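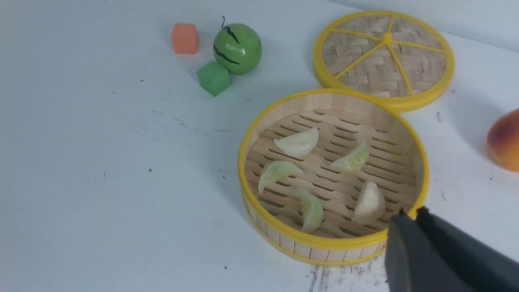
Mandla Mokgethi writes that his daughter will not put the lid back on until every dumpling has been "properly steamed," and that this now takes longer than real dumplings do. He would like to know whether there is an official steaming time. There isn't. We suggest whatever gets you to bedtime.

The rest of what people ask us about toy steamers and pretend food, last tidied up on 2 May 2023, is below.

Can we steam real food in it?
No. The rim is plastic and the whole thing was sold as a toy. The bamboo looks convincing, we know. So does the watermelon.

Does it need washing?
Wipe it with a damp cloth and let it dry with the lid off. Don't soak it. Bamboo strips hold water for ages, and a basket put away damp smells like a pond by July.

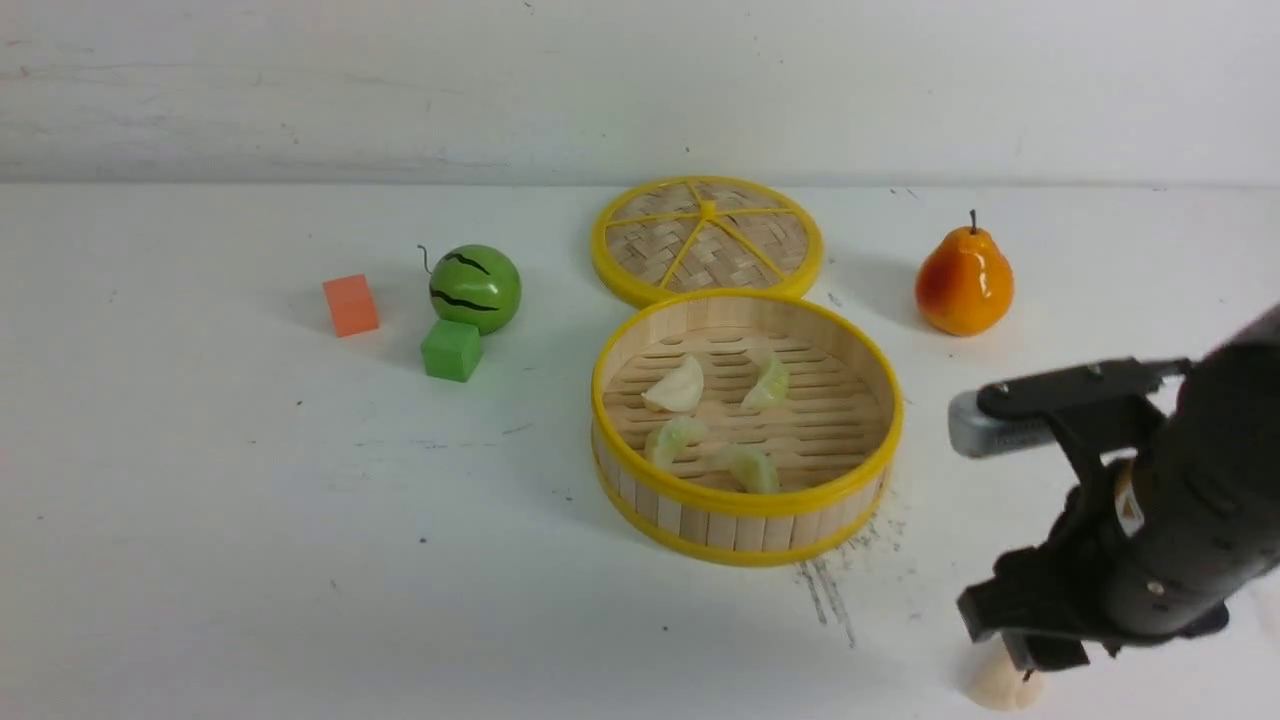 If it already smells, leave it open somewhere airy for a couple of days. Perfume makes it worse – a customer at our Stunard shop tried this and now has a lavender pond.

We lost a dumpling. Do you sell singles?
We do, through the Keogh spares counter. Look under the sofa first. We have mailed out 216 single dumplings so far and roughly half the buyers wrote back to say the first one had been found.

Do the blocks belong with the food?
Not on our shelves, but your child will have views. A cube makes a perfectly good tofu.

What age is it for?
Three and up. Adults do fine with it too.

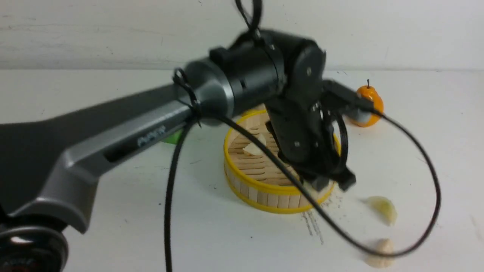

Younger brothers and sisters can join in if you're sitting with them, but put away the small pieces first. Anything that fits in a mouth will be tasted.

How should we store it all?
Food in the basket, lid on top, basket on a shelf. Bigger items won't fit and will need a box of their own.

Can I return a set that's been played with?
Within 13 days, yes, if all the pieces are there. Please check the basket for actual rice.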